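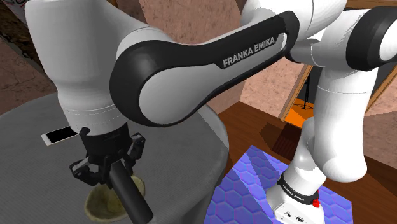
Simulated cell with a Franka Emika arm, cylinder held over a bowl on a round table.

About Pearce

Pearce is an equipment planning office for small automation projects. We help workshops, colleges and light manufacturers decide what to buy, in what order, and how much to set aside for the years after delivery. We do not sell robots and we take no commission from the firms that do. Our fees are fixed per stage and are quoted in writing before a stage begins.

The office was set up by Osaze Adeleke and Gemma Oakley, who had both worked in purchasing for a packaging company and had both signed for machines that were the wrong size. Osaze handles cell layout and reach studies. Gemma handles budgets, supplier terms and the replacement schedule. There are now five of us, working from two rooms above the Fukgate trade counter.

What we are asked to do

Most enquiries begin with a supplier's quotation. The client has a price for an arm and wants to know if it is fair. The price of the arm is usually correct. What is missing is everything the arm needs in order to do a day's work: the gripper and its spare fingers, the mounting plate, guarding, the controller's floor space, a suitable power supply, commissioning days, training, and the hours of the person who will look after it. We put those items on one sheet with the arm and give the client a single figure for year one and another for each year up to year five.

We also take on work before any quotation exists. In that case the client describes the task and we write a short requirement: part size and weight, reach, cycle time, how parts arrive and how they leave. Suppliers can then be compared on the same terms.

How a planning job runs

Stage one is the task survey. Vinh Văn visits the site, measures the working area, weighs the parts and times the existing process. He asks to see the process on an ordinary shift. The survey takes one day for a single station.

Stage two is the simulated cell. We model the arm, the work surface and the objects to be handled, then run the task. This is where reach problems appear, along with awkward wrist angles and fingers that will not open far enough beside a fixture. Moving a base in the model costs a few minutes of Amra Leka's time. Moving one that has been bolted down costs the client a contractor and a stoppage. We keep the models plain where we can, but we do vary the room, the table and the items on it, as a layout that only works in a tidy model is of little use to a buyer. Clients receive still pictures, a reach table and the model files.

Stage three is the budget. Every line has a source: a written quotation, a published price list, or our own estimate marked with the letter E. If more than a fifth of the total is marked E, we send the budget back for more quotations before issuing it.

Stage four is optional and covers the purchase itself. We draft the acceptance test, attend it, and check the delivery against the order. Final payment terms should be tied to that test. We will not attend a test for which the pass conditions were written afterwards.

What a simulation does not settle

A model is good evidence on reach, clearance and approach. It is weaker evidence on grip. Friction, flexible packaging, cloth surfaces and worn parts all behave differently on the bench, and cycle times from a model tend to be optimistic. Our reports carry a contingency line for grip trials, and we recommend that it stays in the budget until a physical trial has been done with the client's own parts. Several clients have asked us to remove the line. We leave it in and let them strike it out themselves.

Fees and scope

A task survey is charged at £2000 per station, including the written requirement. Simulation is quoted after the survey. Travel is charged at cost. We accept projects with one to four arms. Larger lines need an integrator with its own engineering staff, and we will say so at the first call.

We do not carry out risk assessments on behalf of the client. Our layouts allow room for guarding and for safe access, but the assessment belongs to whoever puts the machine into service. We can supply drawings and model files to the assessor.

Work to date

We have completed 59 surveys. Of these, 19 ended with a recommendation not to buy an arm in the current budget year. The usual causes were low volume, parts arriving in no fixed position, or a fixture that would have solved the problem by itself at a much lower price. Fees for those surveys were charged in full.

Longer pieces of work include the tray-loading stations at Fimitz, where two arms were specified and one was bought, and the teaching laboratory at Brundadis, where the budget was spread over three purchasing rounds so that the benches and power could go in first. The Brundadis plan is reviewed each March.

People

Osaze Adeleke, layout and reach studies
Gemma Oakley, budgets and supplier terms
Amra Leka, simulation
Vinh Văn, site surveys
Renzo Pace, acceptance testing and records

Getting in touch

Send a short description of the task, the heaviest part to be lifted, and the date by which money must be committed. Drawings are welcome but not needed at this point. Renzo replies to new enquiries and will arrange a first call, for which there is no charge. If you already hold a quotation, please include it with the supplier's name removed.

Page last revised 8 August 2024.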